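The arm stopped at 2 in the afternoon on a Tuesday with its fingers open and would not close them.

Obsa Demissie was at the desk in the next room when the alarm went. It was a low tone, three beats, the one Drilance used for everything short of fire. He pressed mute and pulled up the log. Fault 1466, grip command refused. He had not seen that one before. He looked it up in the manual, and the manual said to contact the supplier.

The supplier was Rothe, in Skarnham, and Rothe's line rang until it cut off.

He cleared the fault and sent the command again. The log took it, waited and wrote 1466 a second time. He tried a smaller move, then a slower one. Each time the controller reported that something was already between the fingers and that closing on it would exceed the safe force. The force reading stood at 997. With the gripper empty it should have been zero.

He opened the wrist view to see what it had hold of.
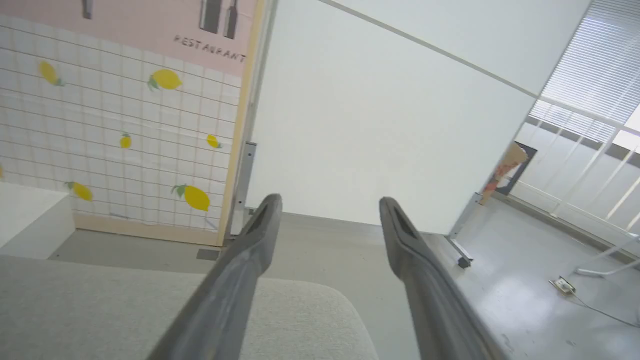

Nothing in the grip, Curdale wrote in the support chat, so treat the number as a bad sensor and override it. Curdale was the night desk, nine hours ahead, and had the same view open. The override was on the second page of the safety menu. It would take one click and a password, and they could finish the run before the end of the day.

Obsa typed that he wanted to look at the arm first.

Curdale wrote back that looking would not change the reading.

That was probably true. He read the fault text again anyway. The trouble with an override was that it did not fix the one bad number. It told the arm to stop asking. If the sensor read 997 with nothing there, it might read zero with a hand there, and he was the one who reached in to change the parts. He had done it that morning with the power on - everybody did, because a restart cost them half an hour.

He hit the stop, waited for the light to go out and hung his tag on the switch. Then he went through the door.

The arm was where the log said it was. He walked once around it and crouched by the wrist. The sensor cable came out of its clip and ran under the collar, and where the collar turned, the jacket had worn through. He could see copper. He bent it a little with the end of a pen, then went back and checked the reading on the panel, which had its own supply. It said 12. He bent the cable the other way and it said 997.

He took a picture of the cable and sent it to the chat.

It was a while before Curdale answered. The others had the same collar, Curdale wrote. Two of them had been on override since April.

Obsa asked which two. Then he picked up the phone and tried Rothe again.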